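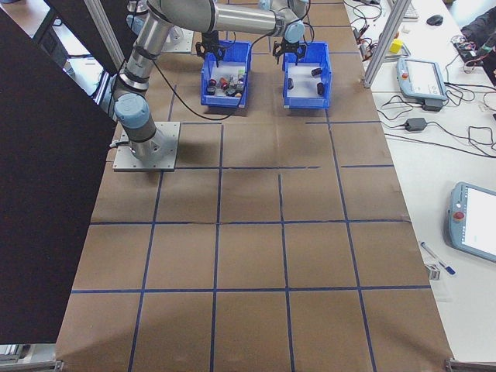

Fortnightly bin rounds would "just about finish" some of the households on her stair, Rima Dabbas told a packed meeting in Flakport on Tuesday, and most of the room seemed to agree with her.

The plan, if you missed it: from April the general rubbish gets picked up every two weeks instead of weekly. Recycling stays weekly. Food waste stays weekly too, for streets that have it. Flats above the shops on Kassab Road don't, and that's where the row started.

The council's waste team says the change would save up to 87 thousand pounds a year. Money would go on repairs to the tip road and on longer opening at the recycling yard. No breakdown was handed out on the night. One is promised before the vote.

Doors were meant to open at seven. More like twenty past. Not enough chairs, the microphone kept dropping out, and the first speaker had to start again from the top.

Main complaints from the floor: nappies, smells in summer, gulls. Also where to put it all. Plenty of the older terraces have no front yard and a back lane too narrow for a second wheelie bin. Bags left out overnight get ripped open by morning, as anyone who walks down Kassab Road before eight will know.

Officers said larger bins would be free to families with two or more children in nappies. Somebody shouted "what about one?" and got a round of applause. The answer was that it would be looked at.

There was support as well, though quieter. Several people said they hardly fill half a bag a week and would be glad of fewer lorries. A man at the back wanted to know why glass still can't go in with tins. It can, appparently, and has done since last spring. The leaflet is out of date. 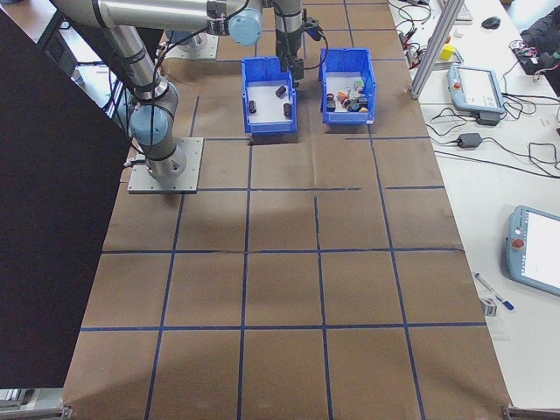
Walid Hamdan said he had no quarrel with recycling more, but wanted the missed collections sorted first, as his own street was skipped twice before Christmas and the phone line rang out both times.

That got the longest reply of the evening. The waste team put the missed rounds down to lorry breakdowns and staff off sick, and said a spare vehicle is now kept at the depot. Missed streets should be be cleared within two working days. Report it online or at the library desk.

A petition against the change had 52 names on it by the time the hall emptied. Estrella Ocampo is collecting more at the Saturday market, next to the fish van, nine till noon.

Comments on the plan can be sent in until the end of the month. Paper forms at the library and both doctors' surgeries. Councillors vote at their next full meeting, open to the public, bring a coat as the heating is still off.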